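Wednesday, room notes (Lurgate, upstairs)

Going through the furniture before the May changeover. Afiq wants a list of what stays, what moves, what gets chucked. Doing it as I walk, will type up propper later.

1. Wicker chair
Round one, dark brown weave. Keep. Against the wall is fine but check the back isn't rubbing the paint. Cushion cover to go through the wash, cold, no dryer. Yoga reckons the last one shrank at 40, I reckon it was 60. Anyway cold.
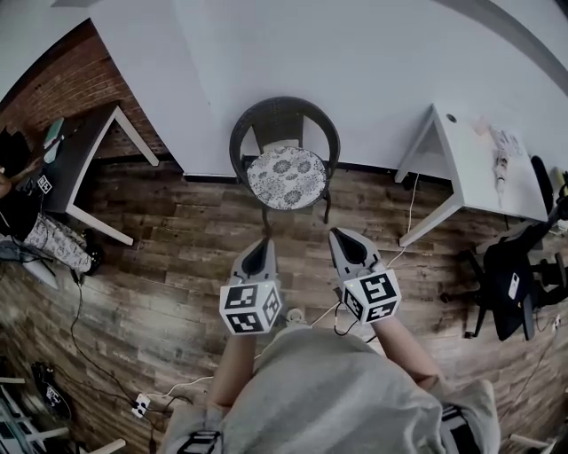

Wicker chair w/ daisy cushion, white desk to the right.

Cable under the desk still hanging, wants clipping up. Grommet hole is there, use it. Have asked Clesex for adhesive clips, pack of 100, order ref ends 2033. Papers or bits on top: not mine, sort or bin by end of day.

2. White table
Fine for standing work, bit low for Afiq. Wants a wipe down with Gavemix, diluted, NOT neat (see the mark on the old bench). Overhead is tubes, leave them on the list for the sparky. Colour of the replacements has to match or it looks like a servo in here.
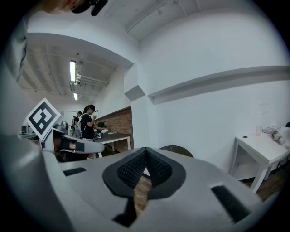

3. Small dark-topped table, brick side
Grey top, thin legs. Measured 80 across, Yoga got 79, going with 80. Could go up flush to the brick but then you cant get a mop behind it. Leave a hand's width. Tabletop to be cleared at night, everything, even the little stuff.

Cables on the floor on this side as well. Tape or a cover strip, whichever turns up first. Tambunan quoted for the strip, price ok, delivery slow.
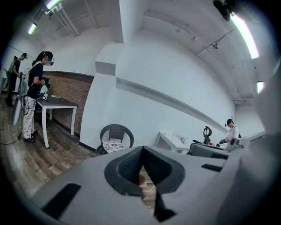 4. Floor
Plank pattern shows every bit of grit. Sweep first then damp mop, with the boards. Felt pads on all table legs, chair too. Didn't get to the skirting.

To do
- clips (chasing Clesex)
- cushion cover, cold
- felt pads, ask Afiq where the box went
- ring Tambunan re strip
- second coat on the wall by the desk?? check w Yoga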